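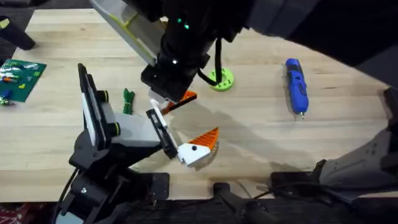
Bench 2, blue screwdriver and green cord still out

Furnival workshop minutes, Friday. Present: J. Doležal (chair), Š. Vávra (notes)

1. Last minutes ok, no changes.

2. Tabletop. Štěpánka wants it oiled in April. Quote from Drulteo 85, agreed. Everything has to come off teh night before.

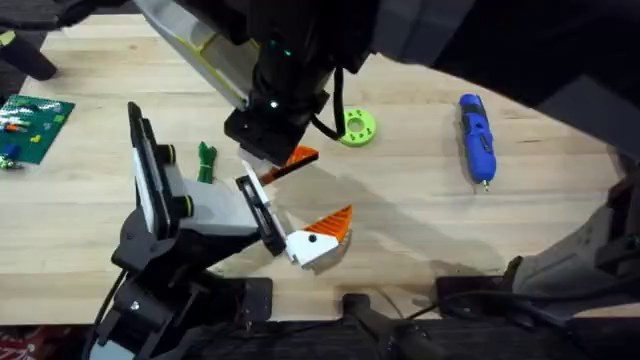
3. Small parts. Tirkolar order is 600 bricks, sorted by color, bins needed first. Jozefína will label. The green baseplate at the left end of the table stays where it is for now, pieces on it too, pls dont strip it. Loose ones go in bins.

4. Screwdriver bits, carried foward. Next mtg at 6.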